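Mariann Rácz
March 16, 2025

I've been meaning to write this up for ages, so make yourself a brew and settle in. This is a thread about giving up my car for the whole of last year and doing everything by bus, and what I'd tell anyone in Brallside or Islow who is thinking of doing the same. It's a long one, sorry in advance! 1/

First, the why. My old hatchback failed its MOT on so many things that the chap at the garage just handed me the sheet and went to put the kettle on. I had a look at the price of replacing it, had a little cry in the waiting room, and walked to the bus stop. That was the whole of the planning. 2/

For those who don't know it, the 29 goes from the bottom of Brallside, up past the baths and the big Lidl, then over the hill to Islow. I'm on it nearly every working day. If you sit upstairs on the left going out, you get the reservoir the whole way along the top road, and on a clear winter morning it is lovely enough that I've missed my stop twice. 3/

Money, as everyone asks. I kept every receipt for the car in its last full year - insurance, tax, petrol, two tyres, the exhaust, parking at work - and it came to £3,443. I had to add it up again because I was sure I'd put a digit in the wrong place. I hadn't. I've not been brave enough to do the year before. 4/

The bus pass is a good deal less than that, even with taxis on top. And I do take taxis, I want to be straight about it. I set myself a limit of 12 for the year and I used every one of them, mostly coming back from my sister's late at night with a cake tin on my knee. 5/

Shopping was the bit that worried me most. I used to do one enormous shop and fill the boot. Now I go little and often, and I've bought one of those wheeled trolleys I always swore I'd never own. Lilla next door laughed at me for a week and then asked me where I'd got it. We've got matching ones now, hers is the green. 6/

Things I'd tell you to carry: a decent hat, a spare pair of socks in a sandwich bag, something to read, and a pen. I don't know why the pen, but I have lent it out more times than I can say (and got it back nearly every time, which is nice). 7/

Things I'd tell you not to bother with: the timetable app. The paper one in the shelter by the library is right more often. Take a photo of it and make it your lock screen, that's what Nahom Demissie told me to do on my very first morning and it's the best advice I've had all year. Nahom, if you're reading, thank you love. 8/

Now the grumbles. Sundays. There's one bus every two hours and if you miss it you are stood outside the bakery smelling bread you can't buy as it's shut to customers. I've waited 30 minutes in sleet for a bus that went past with its lights off. I said some words. A man with a spaniel said them too. 9/

Evenings are the other one. The last 29 back leaves Islow before most things have finished, so I've seen the first half of a great many films, concerts and pub quizzes. If anybody on the council fancies doing one thing for us, a later bus would be it, and I'd happily write to whoever needs writing to. 10/

But oh, the people. I know half the top deck by name now. Rozália Magyar gets on at the baths with her hair still wrapped in a towel and tells me how many lengths she's done. Two lads from the college test each other on French verbs, and I've picked up rather a lot of it - I could order you a very good lunch. 11/

I also read more than I have since school. All of those fat library books I used to renew and renew and take back unopened! I'm halfway through a long one about lighthouses at the moment and I'm nearly sorry when we get to the top of the hill. 12/

So will I get another car? Not this year. Perhaps if my knees go, or if they cut the 29, in which case you'll hear me from Islow. If you're wavering, try it for a fortnight in March when the mornings are getting lighter, and come and say hello upstairs. I'm the one with the trolley. 13/13

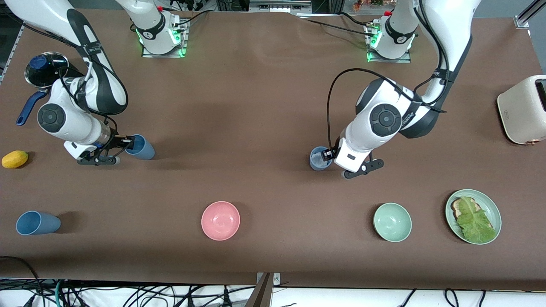

Two white arms and an upright blue cup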